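4. Match day set-up - Doltanex scoreboard app

Do this before the teams come out. Takes a few minutes if the fixture list is loaded, longer if not.

1. Open the app, tap New Match. Pick home side first - the board always puts home on the left.
2. Choose the competition. League is default. For cup ties switch on Extra Time and Penalties now, can't be added after kick-off.
3. Enter squads. Type or paste, one name per line. Shirt number first, then a space. No commas.
4. Mark the starting eleven. Everyone else goes to the bench list automaticaly.
5. Pair the board. Hold the side button 6 seconds till the light blinks, then tap Connect.
6. Test the clock. Run it to 0:13, stop, reset.

Note: names over 13 letters get cut on the small board. Use a short form - HOSSEINZ. or similar.

CAUTION: do not press Full Time to pause the game. It locks the score. Use Hold.

Own goals: tap the side that gets the goal, then OG, then the player. Wrong way round and the scorer table is a mess all season.

Fixture import is capped at 600 matches. Bigger league, split the file. 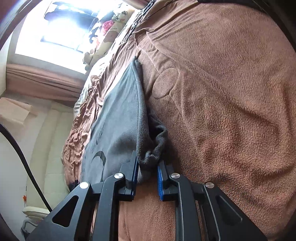 Fig. 4 - Brown fleece blanket, gray cloth alongside.

7. After the whistle: Full Time, check score, Send Report. Wait for the green tick befor closing the app.

Revised September 2026

Comments (3)

Kourosh Naseri
Step 5 didn't work on our old board till I turned the phone's Bluetooth off and on. Maybe add that?

Yen-ting Tse
Can you undo a red card? Gave it to the wrong number at Flamer away, their coach was not happy.

Elif Naz Şimşekoğlu
@Yen-ting long press on the card in the timeline, then Remove. Only works before Full Time tho.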